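3.2 Recap length and the viewer who missed an episode

Daily serials are built for people who are only half watching. A character who learns a secret at the start of the week will learn it again, with louder music, at least twice more before the weekend. Our question in this section is whether written episode recaps share this generosity toward the distracted, or whether they assume a reader who has kept up.

We collected 1,051 recaps of 4 serials from Carnidia, a fan-run archive that has outlived most of the shows it covers. Two of the serials, Güneş and Stukdale, concern wealthy families with too many staircases. The other two concern hospitals, where the staircases are replaced by elevators and the elevators are always stuck. Recaps shorter than a single sentence were dropped, with some regret, as a few of them were the best writing in the set.

Each recap was coded by 2 readers, who marked every clause as new event, repeated event or feeling. The last category was added in May, when it became plain that a large share of the text described people getting upset about things that had happened earlier. Disagreements were settled by discussion, and in the case of one amnesia plot by rewatching the episode, to no great benefit. 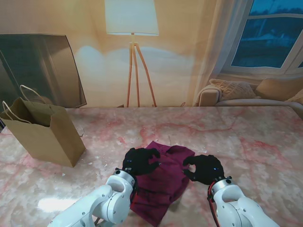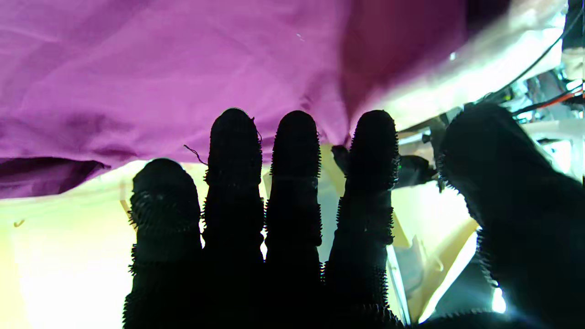
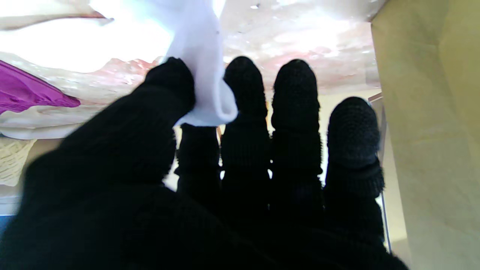 Figure 4. Black robotic hands and fabric. The first view shows two arms over a marble-patterned tabletop; the second and third are close views of a hand.

Repeated events made up a larger part of the Stukdale recaps than of any other serial's. This surprised the coder who had grown up on it and nobody else. Its writers keep wills, twins and brain scans in steady rotation, and a recapper who leaves out the will cannot explain the twin. The Güneş recaps were leaner. They open in the middle of an argument and close in the middle of another one, and a newcomer would have to guess who is married to whom - a problem the characters themselves face in the later seasons.

Length did not help much. Almost 2,000 words were spent on one Stukdale wedding, most of them on guests arriving, and the groom's name appears only in the comments. Shorter recaps were more likely to say who a person was on first mention, perhaps the work of recappers who expected to be read on a bus.

We also checked the recaps against the summaries on Flesum, a listings site that allows a single line per episode. Flesum's lines rarely contradict the recaps, though they promise "a shocking truth" so often that we stopped coding the phrase as an event and moved it to feeling.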